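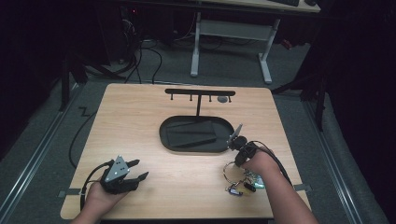 Key stand and oval tray on a light wooden tabletop, with a keyring with a tag, a fob and a charm resting on the table.

Help > Entryway and Desk > Key Stands and Trays
3 comments

Key stands and trays: your questions

Do the stand and the tray come together?
Yes. The Illunier set is one T-shaped stand and one oval tray, both black. You can also order either one alone from our Flornthorpe shop.

How many sets of keys will it hold?
The bar has four pegs. One bunch per peg is the usual arrangement. Two small bunches will share a peg if neither one has a large charm on it.

My keys slide off the pegs. What can I do?
The pegs point down, so the ring has to go over the peg and settle in the notch. Thin rings settle easily. Thick or flat rings may not, and we suggest adding a small split ring to the bunch and hanging it by that.

Is there a weight limit?
The bar is rated for 700 grams, spread over all the pegs. A very heavy bunch should go on one of the inner pegs or in the tray.

What is the tray for?
Anything that doesn't hang. Customers use it for coins, door fobs, a wallet or a flat pad. The raised rim keeps small things from rolling onto the table.

Can I put a phone in it?
Yes, most phones fit lying at a slant. Take loose keys out first, as they can scratch the screen.

Will it mark a wooden table?
The stand has felt under the base. The tray does not, and grit caught beneath it can leave fine lines in a soft finish. Lift it when you wipe the table. Felt dots are sold separately, 21 to a sheet.

How do I clean it?
Use a damp cloth and dry it afterward. Black shows dust, so a dry cloth once a week helps. Do not put either piece in the dishwasher.

The stand wobbles.
Turn it over and tighten the screw under the base a quarter turn. If it still rocks, check that the felt is lying flat.

Can I get spare pegs?
Yes. Ask for part 104 and tell us how many you need. Sets bought before June have the older pegs, which Van Hecke in Lirdale still stocks.

What if something arrives damaged?
Keep the box and write to Retno Sitompul at the customer desk. We replace damaged pieces and do not ask for the old one back.

Comments

Riet Koster: Does the tray come in any color besides black?

Retno Sitompul: Only black at the moment. A gray one is planned.

Riet Koster: Thanks, I'll wait for the gray.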